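About us

Kindik – good practice for two-arm robot work

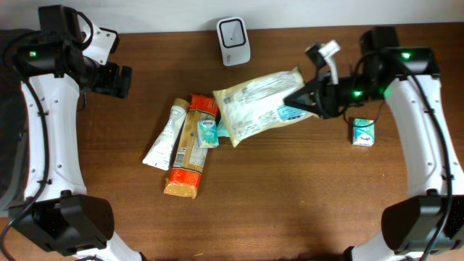
Kindik is a small company that writes working rules for people who use robot arms on tables. We do not build the arms and we do not sell them. Our customers are laboratories, schools and small packing firms, and they come to us when they already have two arms that move and no common way of working with them. Most of our rules begin with ordinary goods. A pocket tissue pack, a tube with a crimped end or a thin plastic pouch held at one end by the right gripper will teach an operator more about closing force than a set of hard test blocks. Soft packaging bends and slides, and a written rule must be good enough for this too.

How we started

The company was founded by Mariann Csonka, who worked before in quality control at Naller, a producer of household packaging. In her first weeks with robot arms she asked for the operating instructions of the room and received a sheet of paper with four lines. One of the lines was the telephone number of a person who had left. She wrote a longer version during March, and a neighboring workshop asked if they could have it also. This second version became the Priranis Handbook, which is still our main work.

The handbook has 142 pages now. We know that this is a lot. For this reason every chapter starts with a single page that can be printed and put on the wall, and many of our customers use only those pages in daily work.

What is in the Priranis Handbook

The handbook does not replace the safety standards or the law of your country. It begins where they finish, with the small decisions that an operator makes all day. There are 78 rules. Some examples of what they say:

Before the arms are powered, one person checks the full reach of both arms and says aloud that it is free. The same person gives the start.

Only one gripper enters the shared middle zone with closed fingers at one time, unless the task sheet describes a handover between the arms.

The gripper that is waiting stays open and above the surface. It does not rest on the table or on the goods.

Cables on the arm must have enough slack for the farthest position and not so much that they can catch on the joint. This is checked at the start of each shift, with the hand, while the power is off.

An indicator light tells you only what its manufacturer says it tells you. We ask that the meaning of each light is written on the task sheet, in the language that the operators speak between themselves. A green light is never taken as permission to put a hand between the arms.

Flexible packages are held at the end or at a seam where this is possible, and the printed code stays uncovered if it must be read later.

Items are taken from the top of a pile first. If two items overlap, the sheet says which of them is to move.

When something falls, the work stops, and it is written down even if nothing is broken.

We had long discussions about several of these. The rule about the waiting gripper was changed three times, and we still receive letters about it.

How we work with you

We visit your room for two days. On the first day we mostly watch and make notes, and we ask you to work as you usually do – please do not clean up for us. On the second day we sit together with the operators and go through the rules that are relevant for your tables. After this you receive a short rulebook of your own, usually about 8 pages, and a set of task sheets that you can change yourselves.

We do not give certificates. Customers ask for this often, and we understand why, but a certificate belongs to an accredited body and we are not one. What we can give is a dated report with our open remarks, and we come back once without cost to see how the remarks were handled.

Incident notes

Customers who wish can send us their stop notes without names. Until now we have collected 1599 of them. Gulyás, our partner office for documentation, sorts them by task and by kind of item and prepares a summary, which goes to everybody who has sent at least one note. Very many of the notes are about thin plastic, and that chapter was written again last year because of them.

Languages and contact

We write first in English and translate after. If you find a sentence in the handbook that can be understood in two ways, please tell us. We correct it in the next edition and put your name in the list of thanks, if you agree. To arrange a visit, write to the Kindik office with the number of tables, the kind of goods you handle and the language of your operators.

Page last updated: 19 August 2020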